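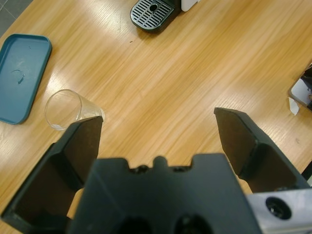
A glass and the teal-blue tray on the new table.

The table is in, and I can't stop going downstairs to look at it! If you haven't been into the common room at Grenon House since the start of April, please drop by, even if you only stay long enough for a glass of water. The old one served us well (and by the end it also served a very large number of splinters) but this one has changed the whole feel of the room. It's a lovely light honey colour with long streaks of grain, and when the lights are on the middle of it fairly glows.

For those who missed the back and forth, we started talking about a replacement last winter, after Léonie Boyer tore a second cardigan on the same corner. We put two choices to everyone in the building, the pale top or a much darker one, and 53 of you wrote back with a preference. I loved reading those notes. Several ran to a full page, and one came with a watercolour. Pale won comfortably. The dark-top supporters have been very gracious about it, although Eamon Scanlon would like it recorded that crumbs would have been harder to see on his choice. He's right. They do show up on this one, and I've come to think that's a good thing, as they get wiped up.

It came from Rieger, the little furniture place by the ferry road, and Gudrun Rieger brought it over in her own van. She had it through the side door and standing level before most of us had found our shoes. Delivery was 55 dollars on top of the price we'd agreed, and she threw in a set of felt pads for the feet, so the screech every time somebody leans on the end is a thing of the past. (If you live directly below, you're welcome.)

Now, a few words on living with it, as I've been asked the same things on the stairs all week.

Wiping down. A damp cloth, wrung out well, then a dry one. Please go along the grain if you can. Gudrun was quite firm that we don't need a spray, so the bottles have gone back under the sink and I'd be glad if they stayed there. The green scouring pads are for pans only. I've cut up some old cotton sheets for cloths and put them in the drawer nearest the window, and there's a bag on the hook for the used ones. I take that bag home and wash it, and there's always room for it in my machine, so don't ration yourselves.

Glasses. We now have enough plain clear ones for a proper lunch, thanks to a boxful from Ida Wunderlich, who was clearing out her sister's cabinet. They're light and they're a pleasure to drink from, but clear glass on a pale table under bright lights can be surprisingly hard to spot, especially if one has ended up on its side. So glance before you slide a stack of books across. Please carry used ones over to the sink at the end of the evening, and if you come across a stray, take it along with yours.

Trays. These have been my favourite discovery of the whole business. We had a pile of plastic trays sitting in the hall cupboard for years, left from the days of the Zenumow craft mornings, and they're perfect. They're light, the corners are rounded, and the raised rim catches a spill before it goes anywhere. Put your drink on one, or your beads, or your half of a jigsaw, and if lunch arrives you can pick up the whole lot and move it. Hemi Pryor has been sorting buttons on his and hasn't lost one yet. Rinse the tray when you're done and stand it upright to drain.

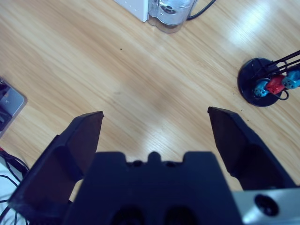 Appliances and cords. Lots of you bring your own bits and pieces in, and I'm delighted that you do, because the room has never been so busy. Anything that plugs in should live at the back of the table, with the cord running away from the people sitting down. Lift things when you want to shift them, please, don't drag. Empty a jug before you put it away, and leave its lid off overnight so it can air. If something is yours and you'd rather it wasn't borrowed, a strip of masking tape with your name on it does the job very nicely.

Projects. Yes, you can leave a project out! This was the question I had most often, and I want to say it loudly. The table is for making things as much as for eating off, and I like coming in to find something half built on it. All I'd ask is that small parts get gathered together before you go up for the night, and that anything with a stand is pushed well in from the edge. If you need a surface for cutting or gluing, take one of the old boards from behind the door and work on top of that.

Saturday lunch. This is where the new table has really come into its own. We had our first one last week, and I don't remember a noisier meal in that room or a happier one. Léonie made the leek tart. Ida brought rye bread and a jar of something pickled that she refused to identify, and Hemi turned up with a salad big enough to bathe in. Eamon did the dishes before anyone could stop him, singing. We sat on until the light had gone, and then we sat a bit longer with the lamps on, and I noticed people running their hands along the wood while they talked, the way you do with a cat.

We'll do it again this Saturday at half past twelve. Bring a dish if you're in a cooking mood and just yourself if you aren't. The oven downstairs runs hot on the left, so turn your tin partway through. If you're coming with something that needs reheating, give Léonie a knock beforehand and she'll fit you in. Children are very welcome, and there's a roll of brown paper to spread over one end for them to draw on.

A couple of loose ends. We're two chairs short of a full set at the moment. Gudrun has a pair at Rieger that would match beautifully, and she's holding them until we make up our minds, so have a look if you're passing and tell me what you think. They have slightly higher backs than ours. I think they're handsome — Hemi thinks they look like they belong in a dentist's — and I'd welcome more views.

The old table has gone to a good home as well. The garden people at Mellov have it in their potting shed, splinters and all, and they've promised to sand that corner. They sent back a tray of lettuce seedlings by way of thanks, which are on the step by the bins. Take a few if you have a pot or a sunny sill. They need planting out this week.

One more request from Ida, who's looking for the lid to her round casserole, the cream one with the chipped knob. She last had it at lunch. If it came home with you, just leave it on the table and she'll find it.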